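Noise and Sound Absorption in Shared Kitchens
Student project report
Guðlaug Bech
Submitted 5/2/25

Background

The student housing at Multalholm has shared kitchens on every floor. When residents were asked last September what bothered them most, noise from the kitchen came up more often than heat, cost or internet. This project looked at why some of the kitchens are louder than others and whether a low-cost change could help.

The topic was chosen after a course unit on room acoustics. The unit covered reverberation time, which is how long a sound takes to fade by 60 decibels after the source stops. Rooms with hard surfaces have long reverberation times. Rooms with curtains, carpet and soft furniture have short ones.

Method

Two kitchens with the same floor plan were compared. One is in the main building at Multalholm and the other is in the Hellolthorpe annex. Both have hard floors and plaster ceilings. The Hellolthorpe kitchen also has a fabric sofa and a long curtain.

Sound levels were recorded with a Zalunar handheld meter. Readings were taken at breakfast, at dinner and late in the evening, with the meter on a tripod near the door. After readings with obvious errors were removed, 246 were left. A balloon was popped in each empty kitchen to get a simple estimate of reverberation. Residents also filled out a short survey, and 57 came back.

Results

The Multalholm kitchen was louder at dinner than the Hellolthorpe kitchen, even with the same number of people cooking. The late evening readings were nearly the same in both. The balloon test showed a longer decay at Multalholm, which fits with the lack of soft material in the room.

In the survey, the sounds named most often were dishes being stacked, chairs scraping and cabinet doors. Talking was mentioned less than expected.

Discussion

Hallgrímsson, the text used in the course, groups building materials by how much sound they absorb. 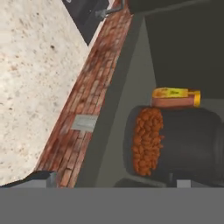 Absorption depends mostly on how porous a surface is and how thick the material is. Dense materials with closed surfaces reflect nearly all of the sound that reaches them. A stone-look countertop with a band of brick along its edge would add very little absorption to a kitchen, even though the brick looks rough. Unpainted brick takes in slightly more than smooth plaster, but the difference is too small to hear.

This means that changing the hard finishes is not a good use of money. Felt pads under the chairs and bumpers on the cabinet doors would deal with two of the sounds that residents named. A curtain would help with the rest.

Limits

Only 2 kitchens were measured, and the meter was not calibrated during the project. The balloons were not all inflated to the same size. The survey did not ask which floor people lived on, so the answers could not be matched to the readings.

Further work

The next step would be to put pads and bumpers in the Multalholm kitchen and repeat the dinner readings for 3 weeks.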